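Subject: Re: [cell-planning] What to put on the list for next year's budget?
From: Fabian Ammann
Date: March 13, 2019

Hello all, and a special hello to Effiong, whose message I have been meaning to answer properly,

> We have money for one arm and I have been told to send in a single
> number by the end of the month. The arm itself I can price. What I
> can't price is everything around it. Did you budget for the bin, the
> table, the cabling and so on as separate lines, or did you put in one
> lump and hope? And would you buy the gripper from the same people
> who sell you the arm?
>
> Effiong

I did the lump the first time, and I'm sorry to say I would not do it again. We put in a figure for "accessories" back in December, and it was gone before we had bought a second gripper finger. Our purchasing office is very kind, but they do like to see a line for each thing, and once I gave them that the whole business went much more smoothly.

So please do split it up. My own sheet has 16 lines now. The arm is one, the controller and its pendant are another, and then comes the long tail – the tooling, the bracket for it, the hoses and cables, the wraps to hold them, the table, the bin, clamps, tape, and a set of mixed small items for the arm to pick. Those last ones cost next to nothing, but somebody has to go out and buy them, and I have spent more lunch hours in the toy aisle than I care to admit!

The line I'd most like you to look at is the one for cables and hoses, as I think it's the one you will be tempted to leave out.
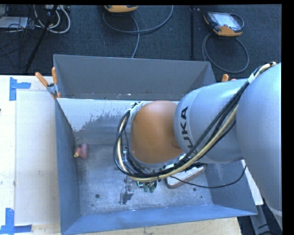

The KUKA arm over our metal bin, with the cable bundle looped around the wrist.

We had 878 dollars down for that and I now carry 1000, which leaves a bit for spare wraps and a longer hose. Leave plenty of slack at the wrist when you measure, and then add some more. I measured along a straight arm like a beginner and had to order twice.

As for the bin, ours is plain metal and held to the table with spring clamps. I had a quote from Bradetti for a proper fixture with leveling feet, and it was a lovely thing, but it came to over 40 percent of what we had left and I couldn't make myself sign it. If your parts have to sit in exactly the same spot every time you may feel differently, and I'd be glad to forward you the drawing.

On the gripper, we asked both Onitz and Custorar. Onitz were quicker to answer and Custorar were happier to sell us single fingers, so in the end we went with Custorar. I would get the bracket from whoever sells you the gripper and save yourself the argument about bolt holes.

I can send my sheet to anybody who wants it, with the prices left in. Just write to me off the list, and Effiong, do tell us what number you end up sending in.

Warm wishes to everyone,
Fabian

Recent messages in this list
Re: Floor space for a second table
Pendant cable lengths, again
Custorar lead times
Who pays for the safety review?
Used controllers – worth it?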